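Jusar Room Servicing Trial: Minutes of Fault Review Meeting
February
Posted by Natalie Bunting

Present: Emiko Chiba (chair), Chelsea Ellwood, Graham Rudd, Natalie Bunting (minutes). Apologies: Sheila Blackburn.

1. Previous minutes
Accepted, with the cleaning fluid part number corrected in item 4.

2. Uncommanded arm movement, room 262
G. Rudd reported. On Thursday the Jusar unit was running the wipe routine on the beverage counter when the wrist force reading froze at its last value. The controller read this as loss of contact and kept increasing downward pressure. The protective stop did not trip. C. Ellwood used the pendant stop after 9 seconds. No injury. The counter edge was dented and the sponge holder cracked.

Logs show fault code 2042 (stale sensor data) was raised but classed as a warning. The classification came in with the Pledel controller update. The earlier version treated the same code as a stop condition.

3. Reference task
The meeting went over the manual method on which the wipe routine is modelled. C. Ellwood noted that a person eases off when the sponge drags on a dried mark, and that the routine has no equivalent upper limit. The free hand also steadies the body, so hand pressure on the counter should not be read as scrubbing force in the demonstration data. 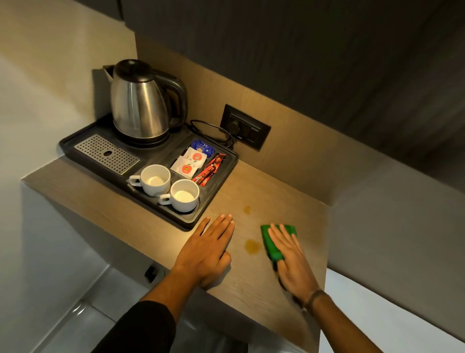 Manual wipe of counter spills, hospitality tray left in place.

E. Chiba asked whether the kettle should be on the counter during robot runs. Agreed that it stays for manual work only. Robot runs will use an empty tray until item 4 is closed.

4. Actions
4.1 Reclass code 2042 as a stop condition on both units. G. Rudd.
4.2 Add a hard ceiling on downward force, independent of the wrist sensor. G. Rudd, with Stockdale.
4.3 Inspect wrist cable on unit 2 for chafing at the clamp. C. Ellwood.
4.4 Lodge incident form with Jirden site safety. N. Bunting.
4.5 No unattended runs until 4.1 and 4.2 are tested and signed off by the chair.

5. Other business
Replacement sponge holders are on back order. Meeting closed 3.40 pm.

Comments (3)

Sheila Blackburn
Sorry I missed this. Does 4.5 cover the overnight floor runs as well, or arm work only?

Emiko Chiba
Arm work only. Floor runs carry on as scheduled.

Graham Rudd
4.1 is done on unit 1. Unit 2 is waiting on the cable check.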